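滚筒洗衣机

滚筒洗衣机，又称前开式洗衣机，是以水平或近水平轴旋转的滚筒为洗涤容器的家用洗衣机。衣物由正面的圆形机门放入，随滚筒转动被带起后落下，借摔打与摩擦去除污渍。

结构

主要部件包括箱体、外筒、内筒、机门、门封和电动机。内筒多以不锈钢制成，筒壁布满小孔，供水流通过；筒内凸起的提升筋用于带动衣物。机门通常装有向内凸出的透明门碗，运行时可观察筒内情况。门封为环形橡胶件，套于筒口，防止漏水。门锁设在前面板上，机门未关妥时洗衣机不能启动。
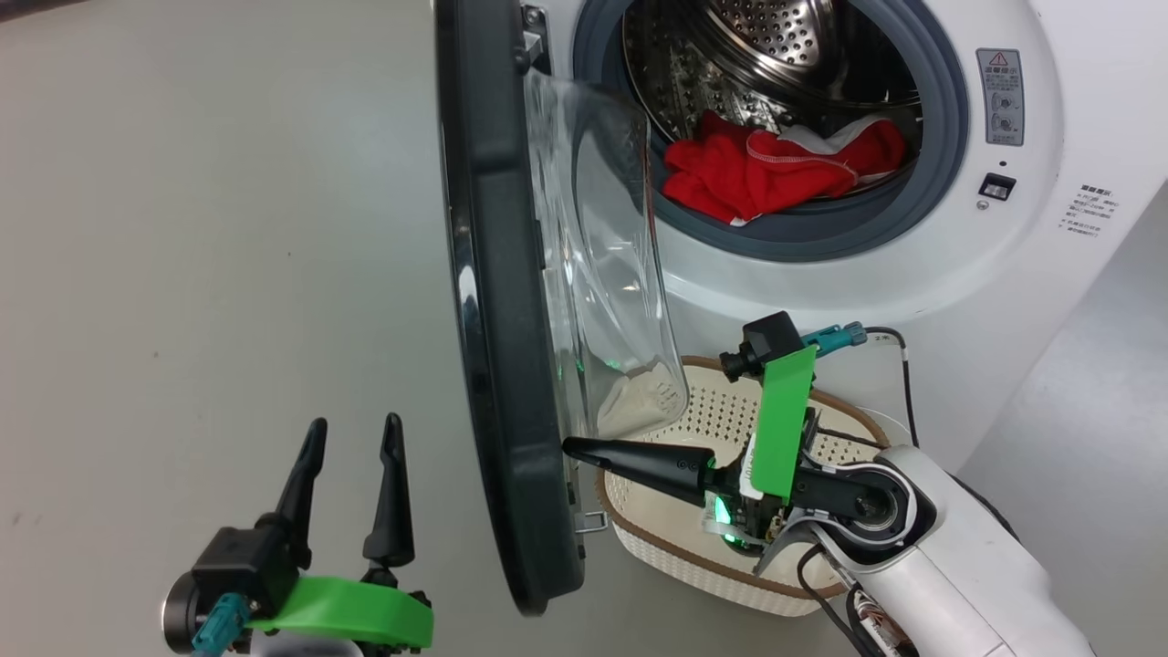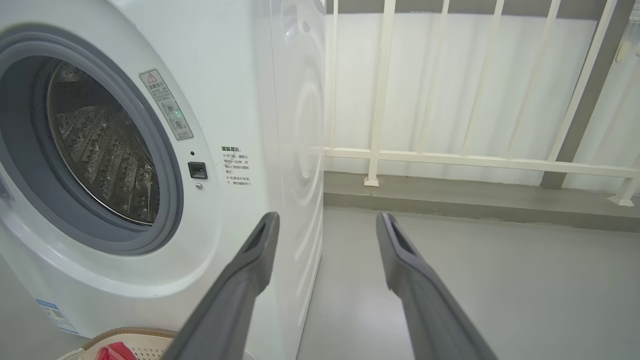

前开式洗衣机的筒口、前面板标识与机前的衣篮

装载与取出

洗涤前应按颜色和面料将衣物分类，深色或易褪色衣物宜单独洗涤。衣物应抖散后放入，不宜塞满内筒。Clornico牌家用机型的说明书规定，装载量不得超过内筒容积的85%，额定洗涤容量为8公斤。

取出时可将衣篮置于机门下方，以免衣物落地。小件衣物易夹在门封褶皱中，关门前须逐一检查。

日常维护

洗涤结束后，应擦干门封内侧积水，并使机门保持开启，以利筒内通风。排水过滤器须定期清理。Ehsan Zarei所编《Tivia家务手册》建议每2个月进行一次筒清洁，清洁时筒内不放衣物。

参见：衣篮、干衣机、洗涤剂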